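**Ticket:** gripper stops short of target, sim and bench disagree
**Opened by:** Rupert Lehner
**Assigned:** Lucie Campbell
**Project:** Bavley (shared workshop arm, bay 2)
**Opened:** December 21, 2024
**Status:** closed, one follow-up

### Problem as reported

The Bavley arm finishes its approach move with the fingertips too high above the bench. The planner reports success. The controller reports success. The fingers close on air.

The same script run in simulation reaches the target and closes at the right height. Repeated 10 times on the bench with the same result each time, so it isn't noise. Lateral position is fine. Only the height is wrong, and it's wrong by the same amount at every target I've tried along the bench.

Measured error: 6 mm high, using the steel rule from the drawer and then the height gauge once I found it.

Setup:

- controller software: Prindico, current build on the workshop PC
- arm bolted to the Thibodeau plate at the back of the bay
- gripper: parallel, two fingers, with the longer fingertips fitted in May
- power supply and cabling unchanged

### Log

**RL** - Power cycled everything. Homed the arm. Same error.

**RL** - Slowed the approach to 10 per cent of normal speed in case it was settling early. Same error, only slower.

**LC** - Is the position tolerance loose in the config? The controller will call a move done when it's inside tolerance, and the default is generous.

**RL** - Tolerance was at the default. Tightened it. The move now takes longer to report done and stops in the same place. Put it back.

**LC** - Then the arm is going where it's told and it's being told the wrong thing. Please read back the joint angles at the end of the move, on the bench and in sim, and paste both.

**RL** - Done, file is in the project folder under `readback`. They match to the last digit the controller prints.

**LC** - Good, that rules out the joints and the homing. Same angles, different fingertip height. Either the base is at a different height from the one in the model, or the tool length is wrong, or the bench surface isn't where we think it is. Three things to measure. Don't change any of them yet.

**RL** - Bench surface measured against the floor at both ends and in the middle. Level, and it agrees with the number in the scene file.

**RL** - Tool length measured from the wrist flange to the fingertips with the gripper open. Agrees with the config. The config was updated when the long fingertips went on, and Brittany initialled it.

**BM** - Confirming I changed the tool length in the Prindico config and in the sim model on the same evening. Both have the same value. I didn't touch the base.

**LC** - Leaves the base. Before you get the spanners out, load the kitchen scene as well as our bench scene. It has its own base transform and doesn't inherit from ours. If the fault is in the arm model, it will show in both. If it's in the bench scene, the kitchen one will be clean.

**RL** - Loaded the kitchen scene and parked the arm with the gripper open and pointing down, behind the back edge of the counter. Took the fingertip height from the inspector there and again over the counter. Both agree with a hand calculation from the joint angles. Arm model is clean.

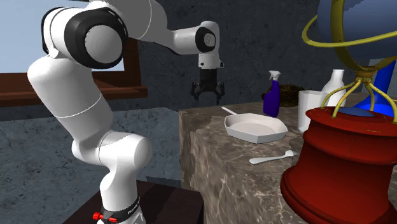

**Does the simulator need the real base height if the joint angles already match?**

It does. Joint angles only fix the shape of the arm. Where the fingertips end up in the room depends on where the base sits, and the planner works that out from the base transform. Give it a base that is too low and it will pick angles that suit a low base. Run those angles on an arm that is mounted higher and everything ends up higher by the difference.

**RL** - Understood. Base transform in the bench scene is set to the top of the Thibodeau plate. Measured the plate from the bench surface and that agrees too. I'm out of things to measure.

**LC** - Measure to the underside of the arm's base flange, not to the plate.

**RL** - There's a spacer. A grey ring between the plate and the flange, same diameter as the flange, so from the front it reads as part of the base casting. 6 mm by the calipers.

**LC** - There's the error. Who fitted it?

**EZ** - I did, when the arm came back from having its base connector replaced. The new connector has a deeper shell and fouled the plate. The ring came from Grondbridge with the connector and its sheet says to fit it. I wrote it on the whiteboard. The whiteboard has been cleaned.

**RL** - The sheet is in the bay folder, behind the warranty card. It gives the thickness. I didn't look there.

### Cause

Mounting spacer fitted under the arm during the connector repair. The base height in the bench scene was not updated. The planner solved for a base 6 mm lower than the real one, and the fingertips finished high by that amount at every target.

Lateral position was unaffected because the spacer only moves the base straight up.

The sim run looked correct because the sim and the planner read the same scene file. They had the same wrong value, so they agreed with each other. A sim pass on this bay tells you the plan is consistent with the file and says nothing on whether the file matches the bench.

### Fix

1. Opened `bench_scene.yaml` and raised the base in z:

```
robot_base:
 parent: bench_top
 z_offset_mm: 6 # spacer under flange, see bay folder
```

2. Restarted the planner. It caches the scene on launch and reloading from the menu does not clear the cache.
3. Re-ran the approach with the gripper open and a scrap of foam on the bench under the target.
4. Removed the foam and ran at normal speed.

Result on the bench: fingertips at the commanded height by the gauge. Ran the full pick 10 times, all picked. Then left it cycling for 200 picks with me beside the stop button. No misses and no contact with the bench.

### Notes for the next person

Do not correct this sort of error by adding to the tool length. I nearly did. It would have looked right with the gripper pointing straight down and gone wrong as soon as the wrist tilted, with the error moving sideways as the angle changed.

Check the joint readback early. It took two minutes and should have been the first entry in this log instead of the power cycle.

The plate bolts are longer than they were, to suit the spacer. If the ring ever comes out, the old bolts are in the labelled jar on the shelf. The long ones will bottom out in the plate before they clamp.

### Follow-up

**RP** - Could the spacer be drawn into the bench model as its own part, instead of a bare number in the file? Then it would show when someone compares the model with the real thing.

**LC** - Agreed. Raymonde, it's yours if you want it. Grondbridge's sheet has the outside diameter and the bolt circle. Keep the offset in the file until your part is in, then take it out in the same commit or we'll have it twice.

**RP** - Will do. Opening a separate ticket.

**EZ** - Bay 2 maintenance card now has a line for the spacer, in pen.

**LC** - Closing.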